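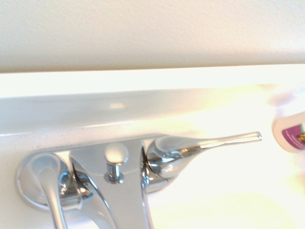 VANDGATE, November

Where Does Tap Water Come From?

Go turn on the bathroom faucet for a second. OK, now turn it off again (please!). Water came out, right? It always does, and I was at least nine before I wondered how it got there. I thought there was a big tank behind the wall with our name on it. There isn't. I checked with a flashlight.

So I decided to follow the water backward, from my sink all the way to the sky, and you can come along.

It starts as rain

Rain and melting snow run downhill. They always go downhill, because gravity pulls on water the same way it pulls on you when you're on a slide. Little trickles join up into streams, and streams join up into rivers. Some of the rain sinks into the ground instead and fills up the spaces between bits of sand and rock. That's called groundwater, and lots of towns get their water by pumping it up through wells.

Our town gets its water from Coltik Lake, up in the hills. The sign by the parking lot says the lake is 510 feet higher than Main Street, which I think is pretty great, and you'll see why in a minute.

Water gets a bath

You wouldn't want to drink straight out of a lake. There are leaves in it, and mud, and fish (and everything fish do). There are also germs way too small to see. So the water goes through a big pipe to the Dasside treatment plant, where I went on a tour and had to wear a hard hat that kept sliding over my eyes.

First they mix in something that makes the tiny bits of dirt stick together in clumps. The clumps are called floc, and that's a real word! Floc is heavy, so it sinks to the bottom of a huge, slow pool. Then the cleaner water on top trickles down through layers of sand and gravel, and the sand catches most of what's left. Last of all they add a little chlorine to kill the germs. It's the same stuff that goes in swimming pools, only a lot less of it.

Up, down and under the street

Clean water gets stored in a tank up high. Ours is on Choi Hill, and it looks like a giant golf ball on a tee. Being high up is what gives the water its push. All that water is heavy, and it presses down on the water in the pipes below, so when you open a faucet it comes shooting out. Grown-ups call this water pressure.

The pipes under the street are called mains. Some of them are wide enough for a dog to walk through. Smaller pipes branch off to each house, and even smaller ones run up inside the walls to the kitchen, the tub and the bathroom sink.
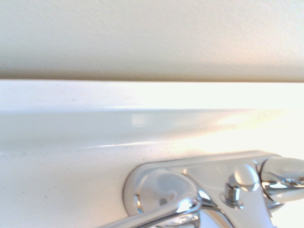
Try it: make your own water pressure

You need an empty plastic bottle, some tape, a pushpin and a grown-up to help with the pushpin.

1. Poke three holes up one side of the bottle: one near the bottom, one in the middle and one near the top.
2. Cover all three with one long strip of tape.
3. Fill the bottle with water and stand it at the edge of the sink, holes facing in. Leave the cap off.
4. Pull off the tape, fast!

Which stream shoots out hardest? Mine was the bottom one. It has the most water sitting on top of it, pushing down. If yours just dribbles, make the holes a tiny bit bigger and try again. It took me two bottles and a very wet sock.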